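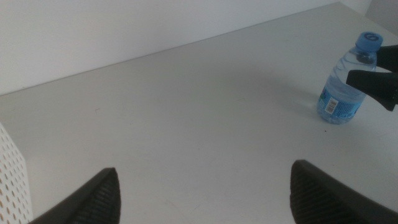 Reading time: 4 minutes

Two arms, one table: the Sketberg project at Trivholm College

30 November 2022

The Sketberg project began in April as an optional course for second-year students of Trivholm College who had completed the introductory module in automation. It has since become a regular part of the technical programme. Eleven students take part. Their task is to teach a pair of robot arms to tidy a table: to pick up everyday items and place them in a storage basket, with no person steering the arms during the final run.

The project is led by Tineke Wouters, lecturer in control engineering. We spoke with her in the Boersma building, where the project has its room, and were joined for the second half of the conversation by Riet Meijer, one of the students responsible for the recordings.

Asked why the college had chosen tidying as the subject of a technical project, Ms Wouters replied that the choice had been made on educational grounds.

"Our students come to us with a good idea of what a factory robot does. The part arrives in the same position each time and the arm makes the same movement each time. That is valuable knowledge and we continue to teach it. In a household, the bottle is never in the same place twice. We wanted a task that every student understands at once, so that all the difficulty would lie in the engineering."

A drinks bottle was among the first items to be used, and it remains in use. Ms Wouters describes it as a demanding object for its size. The plastic is clear in one place and printed in another, it gives way when it is squeezed, and the water inside moves when the bottle is lifted.

"A student who has only worked with wooden blocks will usually close the gripper too far the first time. The side of the bottle bends inwards, the grip changes, and the bottle turns in the fingers. We allow this to happen. It is a better lesson than a warning from me."

The students work mainly by demonstration. One of them guides the arms through the task by means of a pair of hand controls, while the movements and the views from the wrist cameras are stored. These recordings are then used to train a program which attempts the same task on its own. By the end of the autumn term the group had stored 544 demonstrations. Ms Wouters was cautious when asked whether that should be regarded as a large number.

"It is enough to learn from and it is not enough to be proud of. In the first weeks we kept everything, including recordings in which the operator had hesitated or had taken a strange route to the basket. The program copied the hesitation faithfully. The arm would go towards the bottle, stop above the table and wait. The students recognised their own behaviour in it, and I believe that made an impression."

After that experience the group drew up a written procedure. A demonstration is now reviewed by a student other than the one who carried it out, and it may be rejected without discussion. The operator is expected to begin from a fixed starting position with the grippers open, to approach at an even speed, and to release the item inside the basket before withdrawing. Items are placed on the table by a third student, who is asked to vary their position and direction.

Ms Wouters regards the procedure as the most important document the group has produced. "They wrote it themselves, and it has been changed several times. There was a long disagreement about whether an operator should be permitted to correct a poor grip halfway, or should start again. Both sides had good arguments. In the end they decided that corrections may stay in, provided that they are marked, as the program also needs to see how one recovers from an error."

At this point Riet Meijer joined the conversation. She had followed the course from the start and had, by her own account, expected to spend most of her time writing software.

"I thought the recordings would be a small job at the beginning. It became my main job. You are looking at the table through the cameras as well as directly, and you start to notice what the arm can and cannot see. If the fingers are in front of the cap, for example, the camera on that arm is of little help to you at that moment, and you have to rely on the other one."

The presence of a second arm has been a subject of debate within the group. Several students argued in the first term that one arm would be sufficient and that the second merely doubled the number of things which could go wrong. Ms Meijer belonged to this party and has since changed her mind.

"With one arm you are always limited to the side you can reach from. With two you have a choice, and you can pass something across. The trouble is that the arms must stay out of each other's way. We had a collision in the first term, at low speed, and we lost an afternoon to checking the joints. Since then the room has had a rule that the operator says aloud which arm is going to move first. It sounds childish, but it has worked well."
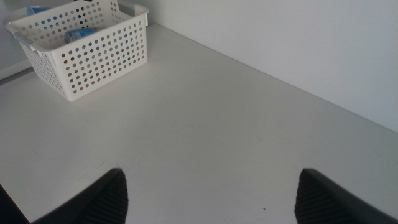 The basket, she continued, had caused more discussion than any of the items. The group had tried a cardboard box first and had found that it moved whenever an item touched the side. The present basket is firmer, and its perforated walls let a little of the contents show through, which some of the students considered an advantage and others a source of confusion for the program.

"We had a theory that the holes would be a problem. You have this very regular pattern, and behind it there are bits of colour from whatever has already been put in. We wanted to test it properly, with a closed box on one side and the basket on the other. That test is still on our list. For the time being I can only say that opinions differ."

Ms Meijer was more definite on the subject of placing. She explained that a new operator gives all attention to the grip and treats the rest of the movement as a formality, with the result that items are let go too early and strike the rim. In the recordings made by experienced operators the descent into the basket takes up a larger share of the time. She now asks newcomers to practise the release first, with the item already in the fingers, before they are allowed to pick anything up.

Ms Wouters confirmed that this order of instruction had been the students' own proposal and that it would be taken over in the course guide.

We asked both speakers about the Trinden student competition, for which the group has registered. The competition requires each team to clear a table within a set time, using items which are made known only on the day. Ms Wouters stated that the college attached more importance to taking part than to the ranking. Ms Meijer replied that she would nevertheless like to be ranked.

Preparation has brought a number of practical questions with it. The group's table and the walls next to it are white and the light in the room is even, whereas the conditions at the competition are unknown. The students have therefore proposed that a share of the coming demonstrations be made with coloured cloths on the table and with the lamps in other positions. Ms Wouters has agreed to this on condition that the existing recordings are kept separate, so that the effect can be measured.

"Riet would prefer to mix everything together and see what comes out," she said. "I understand the wish. I have asked for one change at a time, and we shall see how long I can hold to that."

A further question concerns the continuation of the work once the present students have completed their studies. The knowledge of how to operate the arms is at present held by a small number of people, and it is passed on mostly by sitting beside one another. Ms Meijer has begun a set of notes for her successors, covering the starting positions, the care of the gripper fingers and the naming of files. She admitted that the section on the naming of files was the longest.

Students who wish to join the project in the next course year may register through the office of the technical programme. Experience of programming is welcome but is not a condition of entry. Applicants are invited to attend a session in the Boersma building beforehand, at which they will be given the opportunity to operate one of the arms under supervision.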